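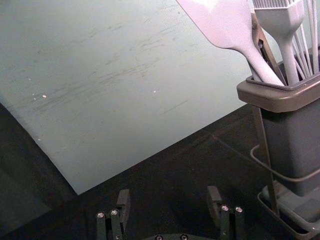

Hi Yulan,

I promised you an update on the Lovel oral history project before 10th July, so grab a coffee! We've now recorded 70 interviews with descendants of the families who were enslaved on the Drinberg plantation, and Pao-chu Lam has typed up all but 6 of them (she's a machine, I swear).

The parish ledgers are slower going. We've read 138 pages and found 111 names, a lot of them first names only, with a price next to them. I had to get up and walk around the block after the page for March 1821. Some of the families had never seen an ancestor's name in writing before, and I mailed them copies the same afternoon.

Money: we're a little under on travel and a little over on scanning, because the Magalhães papers were in worse shape than we'd been told and the archive wanted them handled one sheet at a time. I'd like to move the leftover travel money across if that's OK with you.

Next up is the Fonis cemetery survey. The landowner still hasn't signed the access letter, so I'm calling him again this week. The budget sheet is coming in a separate email.

Talk soon!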